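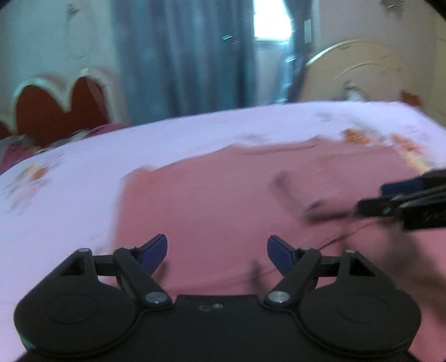 Quick one, I'm on my break. The folding line at Plullotov got switched over in August and people keep asking me what it's like now, so. Less lifting, more watching. We used to do towels and tops by hand, eight of us at two long tables, and now the Nolon machine takes all the flat stuff and we get what it can't handle. Which is clothes, mostly. Something like that pink piece spread out on the flowered sheet, with what looks like a neckline and creases running every which way – a person has it done before the machine has even found the edge.

3936 pieces went through last week. My own share was 338, all of them "exceptions". That's the word on the screen. I don't love it.

Melahat Gündoğdu moved over to the screens and likes it, her wrists were shot. Noura Smadi hates it and says so daily. She misses the talking, and I do too – you can't really chat over the blower. Nobody lost thier job, I should say that. But 2 people left on their own and weren't replaced, so make of that what you will.

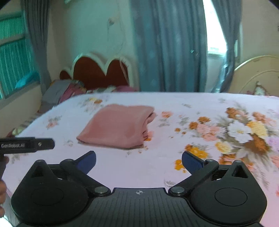
The pay thing is still not settled. We asked for the higher grade, seeing as we only get the hard pieces now and the target was set back when half of it was washcloths. Manager says January. He said that about the new chairs to.

Ok, bell. More when I know about the shifts, they want 3 instead of two and I have opinions.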